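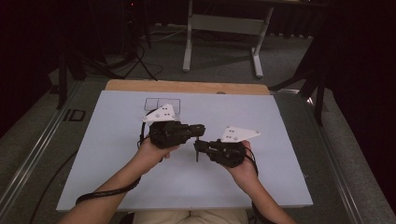
Small parts keep getting away from me when I sort at my desk. Most are M2 screws and washers, 5 mm or shorter. I work on a light blue-gray board over a wooden tabletop, with a clear two-compartment tray at the far side. Anything that rolls past the board ends up on dark gray carpet. Would a lipped mat help, or a different tray position?
Zhiqiang Kang

Home | Workshop | Storage | Ask | Log in

Roxana Cuervo
Move the tray to the near side. Reaching across the board with a screw is where most drops occur. A mat with a raised edge of 5 mm stops washers but not screws that bounce. For carpet, put a light-colored sheet under the chair. Two compartments are enough if you sort by length first and bag the rest.

Segundo Betancur
magnet on a stick, works for me

Yhon Agudelo
Not for brass or nylon. I use a Bilodeck mat, lip on all four sides, and have lost one washer since May.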